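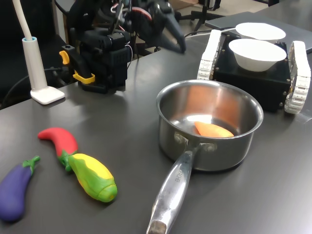 No. 21

So the pantry is done. Mostly done. Okay, the left side is done, and the right side has a door I can close.

I've been threatening to sort out our dry goods since last October, when I opened a bag of flour and something flew out of it. If you've never had pantry moths, lucky you, and please go check your oatmeal. I threw out 6 bags of stuff that same night, vacuumed every shelf, felt very proud of myself, and then put everything that was left right back where it had been. Same half-open boxes, same bread bag clips, same mystery jar of what I think is barley (it's still there, I can't commit).

What finally got me going was my neighbor Melur Sopacua, who grew up over a grocery store and has strong feelings about lentils. She came by for coffee one Saturday and asked if I had any cardamom. I said sure! And then I spent so long digging that her coffee was gone by the time I came out with it, and what I had was a jar of cloves. She was nice about it. She also went home and came back with a roll of masking tape and a marker, and we had every shelf emptied onto the floor before lunch.

Here is what I own, apparently: four open bags of brown sugar, all rock hard. A can of water chestnuts from our old place in Stillthorpe, which means that can has moved house with me. Enough bay leaves to stuff a pillow. And no rice at all, which explains a lot about the past couple of weeks of dinners.

For the jars I went back and forth forever. I wanted the pretty ones with the wooden lids and then I saw the price and got over it. I ended up with a box of plain square ones from Hirnard, the restaurant supply place out past the car wash. They let regular people in, I had no idea! The whole box came to 50 dollars and they stack, which the pretty ones don't. The big size holds 900 grams of flour if you tap it on the counter a few times and go slowly – go too fast and you'll be wiping flour out of the toaster like me.

Melur's rule is that the tape goes on the lid and the side both, with the month you opened it. I thought that was overkill until I mixed up the cornstarch and the powdered sugar the very next morning. Those pancakes were not good. Tape on both, people.

The one fight I lost was about the spices. I wanted them in alphabetical order and my husband wanted them "by vibe," meaning the chili stuff together, the baking stuff together, and then everything else in a sort of pile. We tried mine for a few days and he kept putting the cumin back with the chili powder, every single time, without even noticing he was doing it. So it's by vibe now. I'll admit I find the cinnamon faster.

Still to do: the right side (see above, door), the shelf of vinegars, and whatever is going on behind the paper towels. I also want to try those little bay leaf sachets a couple of you mentioned for keeping moths away. I've certainly got the supplies for it. Has anyone had them work for real, like through a whole summer? Let me know in the comments, and if you have a use for brown sugar you need a hammer to get into, I'd love to hear that too.

Next time I'll show you the label situation, once I redo the ones where I spelled "fennel" with one n.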